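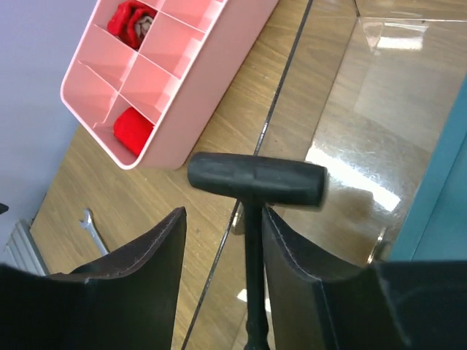
Why does a policy that predicts a sequence of actions hold up better than one that predicts a single action at a time?

Small errors compound with every decision the policy makes. A policy that commits to a block of future actions makes fewer decisions over the same task, so it has fewer chances to drift away from the states covered by the demonstrations.

Handout 6: Action Chunking and the Two-Arm Tool Task
Course notes, Zallia Robotics Program
Volkan Coşkun, with corrections by Hüsnü Kurtuluş
Revised 10 August 2022

6.1 Where we left off

In Handout 5 we trained a plain behavior cloning policy on single-step targets. Given observation o(t), the network returned action a(t), and the loss was the mean absolute error against the demonstrated action. Validation loss was low and the rollouts were poor. Typical failures were a gripper that stalled short of a handle, and a gripper that closed early and then kept repeating the close command.

The stall has a simple explanation. Human operators pause. During a pause the observation barely changes, but the correct action depends on how long the pause has already lasted. A single-step policy without history cannot represent that. It learns to hold still, and once it holds still it keeps seeing the observation that tells it to hold still.

6.2 The task

We call the data set Grullen. Each episode involves picking up hand tools on a tabletop with two arms. The action is the vector of target joint positions for both arms plus two gripper openings. Observations are the current joint positions and the images from one fixed camera and the wrist cameras.
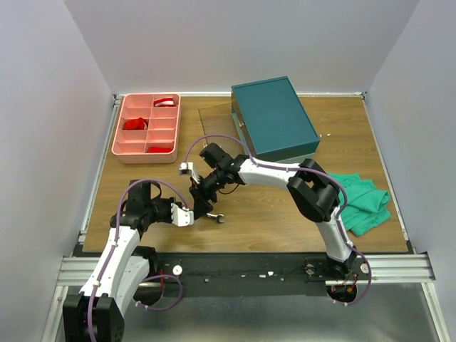

Figure 6.1. Fixed view of the two-arm workspace, with the wrench between the grippers.

The data set holds 430 teleoperated episodes. We removed those with dropped frames or an aborted grasp, leaving 386. Forty-five of these are held out for validation. The split is by episode. Splitting by time step puts nearly identical frames on both sides and makes the validation loss meaningless -- several groups lost a week to this in May.

6.3 Chunked targets

Let k be the chunk length. The policy now maps o(t) to the block a(t), a(t+1), ..., a(t+k-1). The loss is the same absolute error, averaged over the block. Steps that run past the end of the episode are padded and masked out of the loss. Do not let the padding contribute, or the policy will learn to freeze near the end of a task.

With k = 1 we recover Handout 5. With k equal to the episode length we have an open-loop trajectory generator conditioned on the first observation. Useful values lie between the two, and the best one depends on the control rate. Quote k in seconds as well as in steps when you report it.

6.4 What the wrist cameras contribute

The fixed camera is good for coarse position. It is weak on the last part of the approach, when the arm itself can hide the tool. The wrist view has the opposite character: the fingers stay near the same place in the image, and the offset between fingertips and target can be read almost directly in pixels.

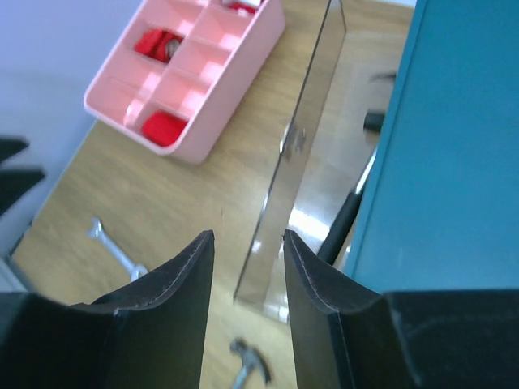

The cost is that a wrist image changes completely when the arm moves, so features learned near one pose transfer badly to another. Each camera therefore gets its own encoder in the Ikwood baseline. Sharing weights across cameras saved memory and made the grasp phase worse. Transparent and glossy surfaces add a further difficulty, as reflections shift with the viewpoint and no single frame tells the network which edges belong to solid objects.

6.5 Temporal ensembling

If the policy is queried at every step, each time step receives up to k overlapping predictions. We average them with weights w(i) = exp(-m i), where i = 0 is the oldest prediction. A small m lets new observations enter quickly. A large m favors old plans and gives a slower response.

Averaging assumes that the predictions agree on the mode. If half of them approach a handle from the left and half from the right, the mean goes straight into it.

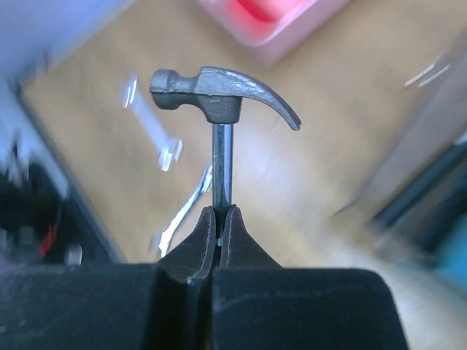
Figure 6.2. Wrist view, claw hammer held by the handle. Note the blur in the background.

Blur of this kind is common in wrist data. We do not filter it out, and the same blur will be present at test time.

6.6 Exercises

1. Train the Ikwood baseline for 3,000 steps at k = 1 and at one larger k of your choice. Plot validation loss against training step for both.
2. Show that the weights in 6.5 approach a uniform average as m goes to zero.
3. Remove the wrist images and retrain. Report the change in error separately for the approach phase and the grasp phase.
4. Read the Tokgöz notes on latent variable policies, sections 1 and 2, before the next lecture.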